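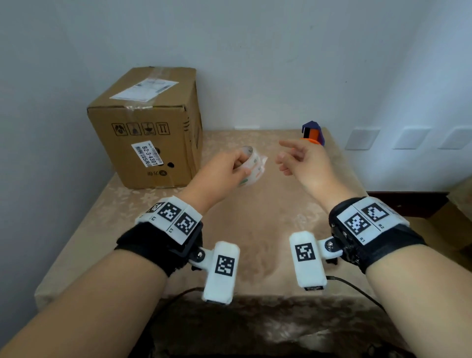 Packing and returns work, progress report for the period February to Thu 30 March

Submitted to the Binach small business fund by the packing project at Wivex

What the money was for

The grant was meant to answer a plain question: can we cut what we spend on cardboard and tape by using boxes a second time? The application said yes before any of us had opened a box. I was against that wording then and I would still like it changed, so please read the rest of this with that in mind.

What we did

We set up one small table in a corner, put a cloth over it, and worked on one box at a time. Each box was opened, checked, emptied if it had anything in it, closed again and taped. Most come to us with clear tape over the top flaps, a shipping label on the lid and a courier sticker on the front. The labels are a bigger nuisance than the tape. A box with an old barcode on it can't go out again until the barcode is covered or gone, and the plan allowed no time at all for that.

In the period we handled 169 boxes. Of these, 30 were judged too soft or too torn to use again. Another 22 were sound but lost a layer of board when the tape was pulled, usually on the front face, and I have counted those as failures too. The Plereck summary you were sent in February counted them as passes. I don't agree with it. A box with a bald patch where the sticker should go is a box somebody will complain about.

That leaves 117 boxes we would be willing to ship in. It sounds good until you look at the time.

Time

The application promised that opening and resealing would add "almost nothing" to a packer's day. Slitting the tape with a knife is quick, but it scores the flaps, and scored flaps don't hold a second strip well. Peeling by hand keeps the board in better shape. It also means finding the end of the tape and getting a fingernail under it, and on some boxes the end is pressed down so flat that you go over the same inch several times. Short nails are a real handicap here. So is cold tape first thing in the morning. 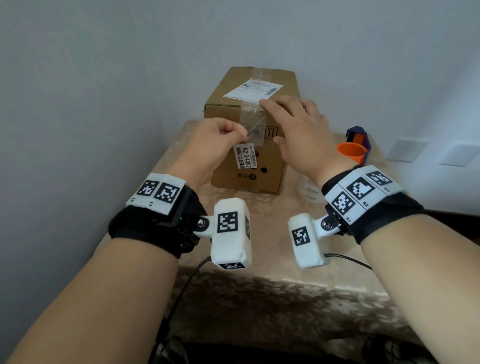 Valquíria Dantas objected to this section when she read the draft. She thinks peeling gets much faster if you start from the front of the box and pull low and slow, back along the strip, and that I am writing down the speed of beginners. She also wants it noted that a peeled box closes flatter and takes less new tape. I accept the second point. On the first, I would want to see it from people other than her, with a clock running, before it goes into anything we promise you.

Tape

We tried two widths from Nkuna. The wider one covers the scar left by the old strip, so it looks tidier, and we used more of it for that reason alone. Whatever we saved on cardboard is partly being spent on tape. I can't yet tell you how much, as the tape for regular orders came off the same shelf until the middle of the period and the early usage isn't worth quoting. It is kept apart now.

Handling marks

A number of incoming boxes are printed with the umbrella and the upward arrows. We had agreed to keep these visible, and then covered plenty of them with our own labels. Staff have been asked to put the label on the top face. It's too early to say if the habit has taken.

Where this leaves the project

The cardboard saving is real but smaller than the application claimed. The labor cost is larger. I don't believe the second phase should be released on these results, and I am not asking for it. What I would ask for is 13 more working days on the same table, with the clock on every box and the peeled and cut boxes kept in separate stacks.

Still open: label remover (two samples ordered, neither here yet), the bill for the narrow tape, and whether returned boxes with a customer's name on them can be stored overnight.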